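Tips for folding demos on a bed. May 2020, Brillport room. Written fast between batches, fix my spelling later.

For anyone picking up the hand-held grippers for the Ruleck folding set. You know how to fold a shirt. You don't know how to fold one with two jaws and no fingertips, and the model only learns what the jaws do. So, tips.

## Bed and sheet

- Fitted sheet, pulled tight at the corners, before anything else. Small wrinkles are fine and we want some. Big loose ridges are not, the jaw grabs sheet along with shirt and then you're dragging the bed into your demo.
- Plain sheet. No stripes, no flowers. Sage green has been good to us under blues and whites. Gray shirts on a gray sheet were a waste of an afternoon.
- Sheet slips on this mattress. Clip it underneath at the foot end, two binder clips, done.
- Pillows off. Stack them on the floor, not on the chair, you need the chair.
- Close the blinds halfway if sun is hitting the bed. A bright stripe that crawls across the sheet over an hour makes the early and late takes look like two different rooms.

## Starting the shirt

Toss it, don't place it. If every demo starts from a neat shirt the policy will only ever know neat shirts. We aim for a mix: flat, half flat, balled up, inside out (few of those, tagged separately).

First job is nearly always the hem. Get both bottom corners, pull till the hem is straight, then lower. Don't yank. Slow pull, stop when the cloth stops giving. Leave the small creases alone, smoothing them with the jaws takes forever and drags the neckline around.
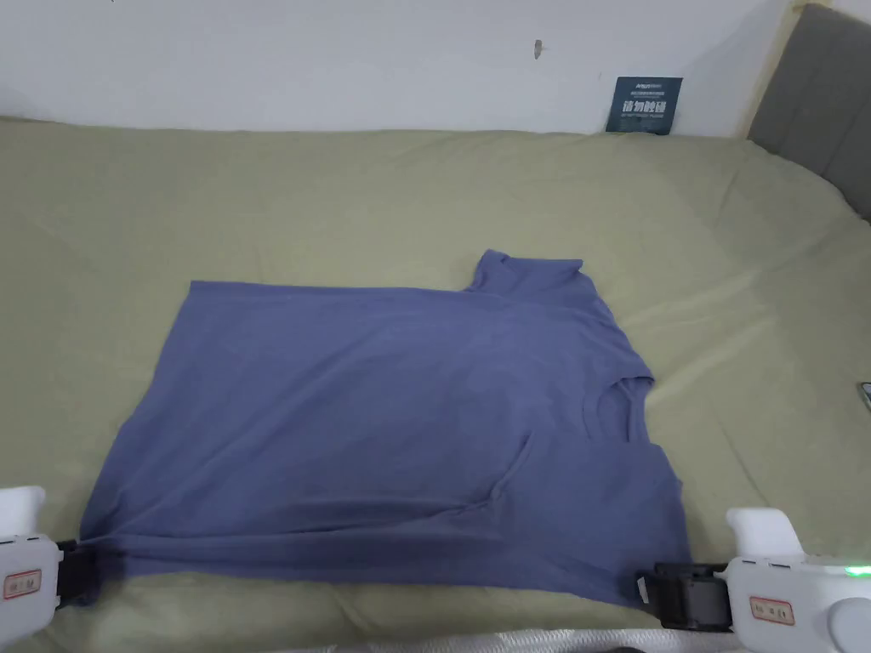 *Hem held at both corners. Creases like these can stay.*

If a sleeve pokes up after the pull, finish the hem first, sleeve second. Same order each time please. When people swap the order halfway through a batch we end up splitting the batch.

Pinch depth: a thumbnail's worth of cloth, no more. Deeper and the corner stays bunched when you let go. Shallower and it slips out on the lift. Jersey cotton wants a bit more than a thumbnail, stiff poly less. Try it three or four times before recording, costs you a minute.

Two layers or one? Look before you squeeze. On the hem you usually want both. On a sleeve, both. If you only got the top layer, open up, back off, go again. Keep the miss in the recording!! A miss and a clean second try is worth having. A miss and a swear word and a hand reaching in is not.

## Hands

- Fingers stay on the handle. Never help with a knuckle. Evn a little nudge counts.
- Come in low and from the side. From straight above, the jaw hides its own tip and the shirt both.
- Don't cross arms over the shirt. If you need the far corner with the wrong hand, let go, regrab with the right one.
- Elbows off the mattress. It dips, shirt slides.
- Pause a beat before closing and a beat after opening. Easier to find the grasp later.
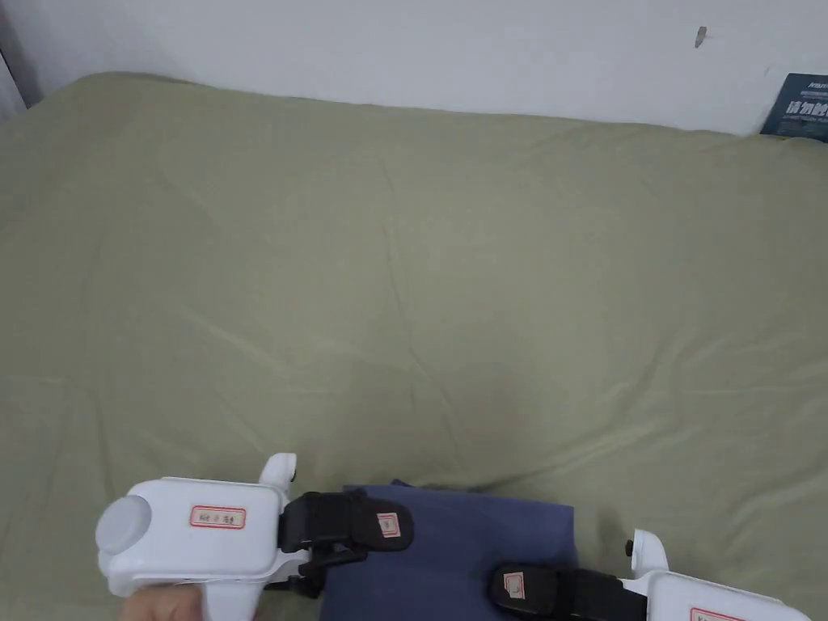
*Both jaws over the cloth, one from each side.*

Watch the space between your grippers. Too close and they knock, and you get a bump in the track that looks like a grasp. I keep at least a fist between them unless the fold really needs less.

Small folded pieces near the edge of the bed are the hardest ones. Body leans in, arms go short, everything gets cramped. Take half a step back. If it's still cramped, kneel on a cushion. My knees say so too.

## Dark cloth

Navy and black eat their own edges. Layers vanish. What helps:

- lamp from the side, low, so the folds throw a shadow
- lint roller before every batch, white fluff turns into a false corner
- don't do more than 10 dark ones in a row, your eyes give up before the grippers do

And start each dark one with the cloth where you can reach it without stretching, then move it further off as you warm up. 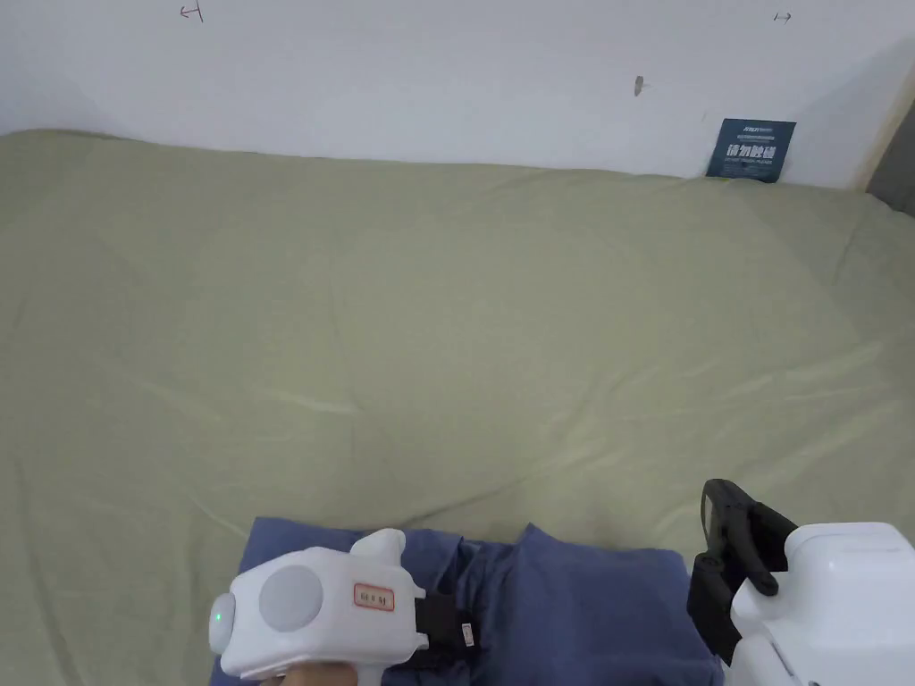 Crumpled starts take longer, plan for it. Find any edge, lift, let it hang a second so it drops open, lay it down away from you. If it lands worse than it started, fine, lift again. Three lifts max, then call it a fail and tag it. Fails go in the Ovden folder, not the trash. Whoever deleted theirs last batch, we needed those.

## Keeping count

Current batch is 149 shirts. Total on the shelf is 762 good ones, target is 952, so there's a way to go but not a crazy way. Write the number on paper as well as in the app. The app forgets when it crashes and you will not remember.

## Bits and bobs

- Wipe the jaw tips with a barely damp cloth at every break. Fabric softener builds up and they get slick. Wash demo clothes without softener, same reason.
- Stickers and labels on the grippers stay put. If one peels, tape over it with clear tape, don't move it.
- Wrist hurts = stop. Switch to tagging for a while.
- Charge both units together, even if one looks full. Uneven ones are a pain mid batch.
- Hair back, long sleeves rolled. Cuffs get into the jaws.
- Towels are a different set (Sachdeva list). Don't mix them in with shirts to fill a slow hour.
- Clothes bin goes back under the window when your done. Lamp off at the wall.

Pants tips to follow when we start them in September.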